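How to Get Candle Wax off a Wooden Table

Blow out the candle first. Let the wax harden, then lay a bag of ice on it for 5 minutes. Lift the brittle bits with an old plastic card — the gym membership will do.

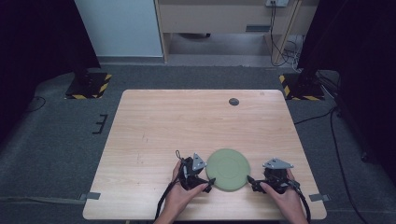

Pale wood with a fine grain, and a green disc near the edge.

Lay a plain paper towel over whatever is left and press with a warm iron for a few seconds. Swap the towel and repeat. Stop when it comes up clean, and put the iron away before you get ideas about the curtains.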